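The Year of Not Buying a Rug

I have been meaning to buy a rug since September. It is no longer the September I mean.

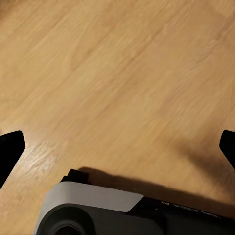 When I moved into the apartment on Vernen Street I made a list of things the place needed, and "rug" was at the top, above "shower curtain," which tells you something about my priorities and also about my first week of showers. The shower curtain got bought on day two. So did a lamp, a trash can with a lid that works by foot, and a set of bowls from Gullden that I now own 17 of, thanks to a checkout page that let me confirm the same order more than once. I have a lot of soup. The rug is still on the list, and the list is still on the fridge, and everything else on it has been crossed off so hard that the pen went through the paper.

I want to set down how a grown person with a job and a tape measure can fail at this for so long, partly as a warning and partly so that my sister stops sending me links.

It starts with size. Every article on the subject says that people buy rugs that are too small. They say it in a tone of real sorrow. The front legs of the couch should be on the rug, or all the legs should be on the rug, or no legs should be on the rug but the rug should look as though it had considered it. I read nine of these articles in one evening and came away knowing that whatever I had in mind was too small. So I went up a size, and then found out what the next size up costs, and closed the laptop and had soup.

The trick everyone recommends is painter's tape. You mark out the shape on the floor and live with it for a while. I did this. I lived with it for five weeks. I got fond of it, to be truthful, and started walking around it the way you'd walk around a flower bed. Guests asked whether something had happened there. When I finally pulled it up it left a faint sticky border that picked up lint, so for a while I had a kind of rug after all, one made of sock.

Then there is the matter of what it's made of. Wool is good but sheds. Jute is cheap but apparently it's like standing on a doormat, on account of being a doormat. Cotton slides. Anything described as "easy care" feels like the inside of a suitcase. There's a long-pile kind sold by a place called Cevix that looked wonderful, and I had it in my cart, and then I made the mistake of reading the reviews. I don't know who is writing rug reviews at that length. One person had gone through four seasons with hers and reported on each of them. Another gave it one star because it was the wrong rug, as in, he had ordered a different one. A third said it smelled "like a wet goat for a month, then fine," and gave it five. I respect that person more than most of the people I work with, but I couldn't follow her into it.

Samples seemed like the sensible way out. You can order little squares and put them down and look at them in the morning and again at night. I ordered eight. They came in separate envelopes over the better part of three weeks, and every one of them looked exactly like a coaster. I could not make the leap. I would stand there with my coffee, looking at a coaster, trying to imagine a great deal more coaster. Five of them are in fact now coasters. They're excellent. The oatmeal one has held up especially well under a sweating glass, and if I ever need to carpet a side table I know just who to call.

I did go to a real store, once. It's out past the tire place and it's called Admasu, and the rugs there hang from a big swinging rack like pages in a book. You turn them. They are heavy, and each one makes a thump when it lands on the last, and after a while you get into a rhythm and stop seeing them at all. I turned pages for most of an afternoon. A man about my age was doing the same thing on the rack across from mine, and at one point we looked at each other with the plain recognition of two people who were going home with nothing. He bought a pillow. I bought a rug pad.

I should explain the rug pad. It was on sale for 37 dollars, and it seemed like progress. The woman at the counter asked what size rug it was for and I said I was still deciding, and she gave me a look I have earned many times since. It's rolled up behind the bedroom door. It has fallen on me twice.

What makes all this harder is that I don't know what I want the rug for. My old place had one because the floor was cold and the people downstairs had opinions. Here I'm on the ground floor, and what's below me is dirt. It's quiet enough. My feet are fine, I have slippers. The echo that bothered me when I first moved in went away once the bookshelf and the couch came, or else I got used to hearing everything I say a second time.

My sister says a room without a rug looks like you're about to leave it. She may be right. She has rugs on top of rugs, and a small one in the bathroom that matches a smaller one in front of that, and nobody has ever accused her of being about to leave. On the other hand, I can sweep my whole living room during one commercial break, and I've seen what she pulls out of her vacuum – it could be given a name.

There was a week in the spring when I got close. I'd settled on plain dark blue, flat weave, big enough to satisfy the sorrowful articles. I measured twice. I told two people, so that I'd be held to it. Then the couch began to sag on the left, and it made no sense to buy a rug to go with a couch that was leaving, so now I'm looking at couches. I've read some articles. It seems most people buy them too big.

The tape is still in the kitchen drawer if I need it. I've got soup on.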